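# The Slow Lane at Darninov

*Where two arms strip office computers, the people have moved to the ends of the line*

2021-12-04

The refurbishing hall at Darninov takes in used office computers by the pallet: leased towers, mostly, returned when a contract runs out. Until September every one of them was opened, stripped and sorted by hand at a row of benches along the north wall. Half of those benches are gone. Two enclosed cells stand in their place, supplied by an integrator called Insaurralde and run by software the staff know as Kimo.

The job given to the cells is narrow. A tower arrives with its side panel off and its model entered in the system. The arm takes out the drive carrier, places it in a tray, and moves on to the memory. Power supplies and boards are still removed by people. Each cell processes 64 towers in a shift when supply is steady, which is slower than an experienced technician on a good morning and faster than the same technician at the end of the day.

Speed was a minor part of the argument for buying them. Drives hold customer data, and the contract with Rastlow, the leasing company that sends most of the stock, requires that every one be logged against the serial number of its host. At the benches this was done with a handheld scanner and a paper sheet. In the last full quarter of hand work, 372 records had to be reopened for a missing or doubled entry. Clearing those records took up most of one person's time.

Kimo writes the entry when the carrier reaches the tray. If no drive label can be read, the tray goes to a shelf marked for review. The review shelf has become a job in itself, shared among three former bench technicians. They read worn labels under a magnifier, match them to the intake list, and decide whether a drive should be wiped or shredded.

The remaining technicians work upstream and downstream. Upstream means opening cases, blowing out dust, and pulling any cable that would catch on the arm. Downstream means testing. Both are paid at the old bench rate. A new grade, cell operator, pays one step higher and requires 8 days of training, split between the hall and Insaurralde's workshop. Five people have completed it so far, and the site intends to train every bench technician who applies. 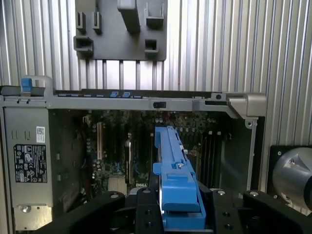
*Reading time: 3 minutes*

Drive carriers account for most of the programming effort. On a Dell tower the carrier is a blue plastic part with a long, notched rail, and the gripper has to hold it squarely as it passes over the board. A tight grip can bend the plastic. A loose one lets the part swing, and there are memory slots and capacitors within reach. The force setting is stored by model, and operators may change it within a fixed band. Outside that band the change goes to Insaurralde, usually with a day's wait.

That wait is the complaint heard most often on the floor. Technicians who once solved a stuck latch with a thumb and a little patience now fill in a form. Operators have asked for a wider band and for permission to store their own settings for older models, which turn up in small batches and are rarely worth a vendor's visit. The site has agreed to the second request on one cell as a trial.

The physical load has changed too. Wrist strain was the usual reason for a transfer off the benches, and unlatching carriers all day was the usual cause given. Transfers have stopped for now. Standing time is up, however, and upstream staff handle more whole towers per shift than anyone did before. A lift table has been ordered for the intake side.

Between them the cells had cleared 2,042 towers by the last monthly count. The second row of benches stays in place through the winter, for small-form machines and laptops, neither of which Kimo has been set up to handle. A third cell has been quoted. Its position on the floor plan is drawn in pencil, across the spot where the lockers are.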